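How to Clean a Fabric-Covered Tabletop

Posted Sunday, October 20, 2019

Felt and woven table covers hold on to dust, crumbs and thread ends. A regular cleaning takes 11 minutes and keeps the weave from going flat.

What you need

Vacuum with a soft brush head
Lint roller
Two white cloths
Mild dish soap and cool water

Steps

1. Clear the table. Check the corners for pins and staples.

2. Vacuum in one direction, back edge to front. Keep the suction low -- high suction can lift a cover that is only glued at the sides.

3. Go over the surface with the lint roller. Press lightly on rounded corners, where the fabric is stretched.

4. For spots, put one drop of soap on a damp cloth and blot. Do not rub. Blot again with plain water on the second cloth.

5. Let it dry for 40 minutes before putting anything back.

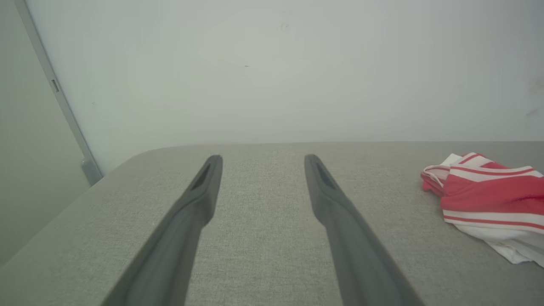

Can I use a steam cleaner on a glued cover?

Leave the steamer in the closet. Heat softens most fabric glues, and the cover can bubble near the edges. Use the damp cloth from step 4 and repeat it if the spot is still there.

Gray covers show lint sooner than stains, so do steps 2 and 3 weekly and step 4 only when needed.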